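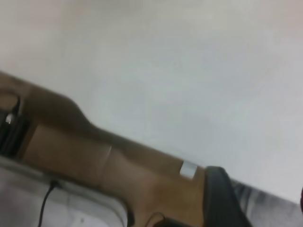
Putting a Number on Bitterness

07/01/2024
By Sebastião Teixeira

184 shares | 2 comments

Bitterness in beer is usually reported on a single scale, taken from the amount of hop acid left in the liquid after the boil. The scale is cheap to run and easy to print on a label. It says little about how bitter a beer will taste, as a sweet, heavy stout can hide a reading that would make a thin lager hard to finish.

Clandier, a small brewery that has measured every batch since 2000, now prints a second figure beside the first. The method comes from Detard, a testing lab, and divides the acid reading by the sugar remaining after fermentation. A high result means the hops will dominate. A low one means the malt will.

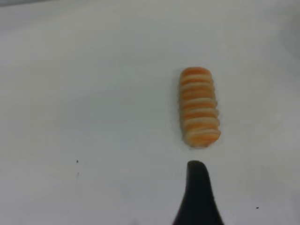
The sum is simple, but the sampling is strict. Beer has to be free of gas before it goes into the meter, and haze must be spun out first – cloudy samples read high. Lodhi, the brewery's pale ale, was tested again in May after a change of hop supplier. Its acid reading held steady while the second figure rose, and the cause was a drier finish from a new yeast.

Dry hopping remains the weak point. Hops added cold bring oils and other compounds that the meter partly picks up as acid, and Brullia, a strong ale hopped twice in the tank, still scores well above what tasters report. Detard is working on a correction for beers of this type.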